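Clandex notebook, June
Giltside student robotics, soft goods group

Afternoon, started 1:30

Goal for this session was to get the cap task running start to finish with the new perception settings, and to decide whether we bring the shelf to Evthorpe or go with the flat table only. Leokadia on the arm, me on the laptop, Ryszard in and out between classes.

Began with the wrist camera. The exposure had been left on auto again. Set it to fixed and wrote the value on the card taped inside the laptop lid. Please don't change it from the menu. If it has to change, change it in the config file and put your initials next to it.

Re-ran the hand-eye calibration in Duda. First attempt would not converge, the board was bent at one corner. Flattened it under a textbook over lunch and the second attempt was fine. Residual is about what we had before spring break, so I am leaving the old transform in the archive folder and using the new one.

Training set is at 482 labeled grasps after throwing out the bad ones from last month. Leokadia wants more than 2,000 before we trust it on anything crumpled. I think she is right, but we won't get there before Evthorpe. Plan is to train on what we have and keep the hand-written rules as a backup.

Notes on grasping caps, from the trials so far:

Brim grasps are the most reliable when the brim is open and clear of the table. When it is folded under, the planner picks a point on the fold and the fingers push the cap along the wood.

Crown grasps need a pinch across a seam. The top button is a decent landmark and the detector finds it often, but pinching right on it doesn't hold. Offset toward the nearest seam instead.

Two caps of the same color touching each other get one mask. Same problem we had with the towels. When one cap is close to the camera and the other is small and further off, the depth gap is enough to split them, so I added a depth check before the merge step. It costs a little time per cycle. Fine for now.

Teal against maroon separates cleanly. The gray sheet with the plus marks is OK as a background, but the white marks were being picked up as corners by the tracker. Masked the sheet out in the tracker only. The grasp network still sees it.

Fixed camera view is harder. It looks at the shelf from just above the table, so it gets the underside of the top and only the part of the items that sticks up or hangs over. Ceiling light through the holes shows up as bright dots and the depth is noisy all through that area. The lamp foot under the shelf is shiny and does the same thing.

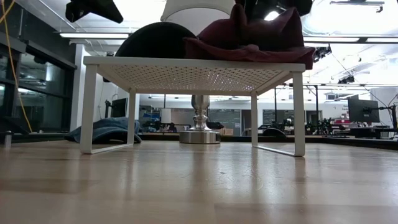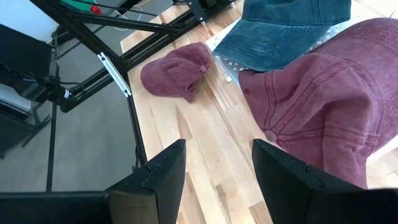 Shelf problems, 3:10

Ryszard went through the depth logs and says the dots are most of it. He tried a median filter, which cleans up the underside but also eats the edges of the legs, and we need the legs for collision checking. Turned the filter off again.

Options we talked about:

a) Lay paper or thin card over the holes. Easy. Changes the surface friction, so the place motion would need to be checked again.

b) Use the shelf model from CAD and ignore the depth in that region. Needs the shelf in the same spot every time, or a pose estimate. The legs ought to be enough for a pose estimate.

c) Move the fixed camera higher. Leokadia is against this with the competition close -- everything recorded so far is from the low position and we would be mixing views.

Going with (b). I have the model half done from the outreach demo. Ryszard will write the pose fit and I will clean up the model. Legs are bent rectangular metal, so the corners have a radius. Don't model them square like I did the first time.

Also: the planner treats soft things hanging off the top as part of the shelf. It refused a path today that would have been fine. Need to tag draped fabric as soft in the collision scene and allow light contact. Leokadia has done something close to this for the towel task and will dig up the branch.

Reflections, 4:00

The glossy finish on the tabletop gives us reflections of the shelf legs at the low angle. The detector called one of them a leg twice. Tried the matte spray from the supply cabinet on a scrap piece of wood and it looks blotchy. Not doing that to the table. Raised the confidence cutoff and moved on.

Software

Merged the depth check. Did not merge the new gripper speed profile. It runs well with nothing in the fingers but I want to see it on fabric first.

Duda crashed once when both streams were recording. Log saved under crash_june. If it happens to you, save the log before restarting, the restart overwrites it.

To do before the next session

Ryszard: pose fit from the legs, first version, any accuracy.

Leokadia: soft object tagging. Also ask Evthorpe whether teams may bring their own lighting. The rules sheet only mentions power strips.

Me: shelf model with rounded corners, retrain on the 482, order spare finger pads. The pack of 5 is enough.

Whoever is in first: check that the arm is homed before opening Duda, and check the exposure value against the card.

Powered down at 4:50. Laptop is charging in the cabinet, key is on the usual hook.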